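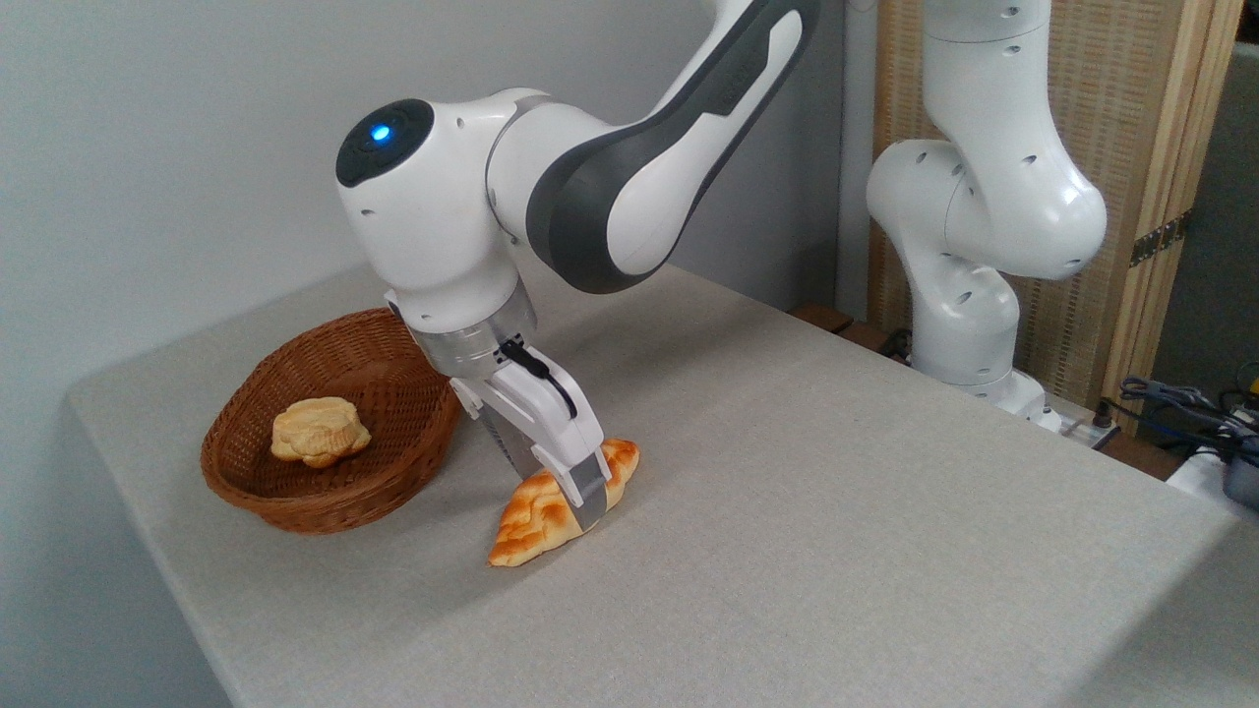 Gripper on a croissant, bread basket to the left.

Filed under: Equipment & Budgets
3 min read

Buying an arm for the bakery counter: questions we keep getting

What does one arm cost us?
Depends on the quote. Ollau and Drestora both price the arm alone, so ask for arm, gripper and controller on one sheet. Gripper fingers are extra. Spare fingers, extra again.

Do we need two arms?
Not in year one. Budget for one, leave table space for a second. Holloway bought both at once and the second sat in its crate until January.

What's the $1258 line on the form?
Mounting. Plate, clamps, cable run, install visit. Not optional, don't cross it out.

Soft fingers or hard?
Bring your own pastry to the demo and find out. Croissants flake, buns squash. Ask the rep to try both, same grip setting, then look at the crumbs.

Can it pick from a basket?
Ask to see it done with your basket. Rims get in the way of the wrist. Flat trays are easier to plan for.

How much do I set aside for spares?
$500 per arm per year. Goes on fingers and cables mostly. Unspent money does not roll over, sorry.

Delivery time?
6 weeks to Heltville if the order is clean. Longer if the table measurments are missing, and they usually are.

Who signs?
Nouhaila Mansour for anything with a motor in it. Yasmine Metwally for tables, cloths, baskets, trays. Need both signatures on a combined order.

Lease instead?
Possible, 2 years minimum. Read the part about food contact cleaning, the lessor may want it done thier way and bill you for it.

Can we send one back?
Unopened, yes. Once it's bolted down, talk to Nouhaila first.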